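Home | Ask | Browse topics | Tags | Log in

Cleaning yellow toy tyre, grime stuck in the tread?

Posted by Fenna Declercq, October, 8.47 pm

Hi all, quick one hopefully. Sorting the toy box before my sister's little one comes to stay and got a load of second hand bits to clean. Worst is a chunky yellow tyre off some ride-on or other, no name on it that I can find. Bright yellow so it shows everything. Tried baby wipes, useless. Washing up liquid and a sponge got the worst off but there's still grey in the corners where the ridges meet the ring. Also feels a bit sticky?? Don't want to wreck the colour. Bleach ok or no? He's 2 and everything goes in the mouth.
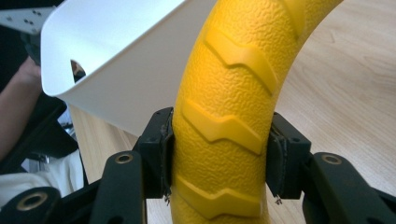 Forgot to say, the surface isn't smooth, it's pebbly all over like orange peel, so a cloth just skates over the top. The zigzag ridges are the real pain. Got sand toys to do as well but they'll just go in the bath.

2 replies

Nnaji

No bleach. Can make yellow plastic go chalky and you don't want it near a toddler's mouth anyway. What I do with ours:

Washing up bowl, hand-hot water, good squirt of washing up liquid. Leave it in 50 mins or so, go and do somthing else. Then an old toothbrush, soft one, and go ALONG the ridge, into the V bit, not across. Small circles on the bumpy parts. Rinse, look at it in daylight, do it again if needed.

Still grey after that, bicarb mixed to a paste with a bit of water. Light pressure or you'll dull the shine. Rinse loads. Try it on the inside of the ring first where it won't show.

Stickiness is usually old sticker glue or juice. Bit of cooking oil on kitchen roll, leave it ten mins, then wash again with soap. If the whole thing is tacky, even after all that, the plastic might be breaking down and I'd bin it tbh.

Dry it stood up on its edge, water sits in there otherwise.

Bineo

dishwasher top rack, cool wash, done. never had a problem
(check its not hollow with a hole in, mine filled up with water and stank for weeks)

Fenna Declercq

Toothbrush it is, thanks both. No room in the dishwasher anyway. Will try the oil tonight

Contact us | Copyright Roltlow Home Help | Back to top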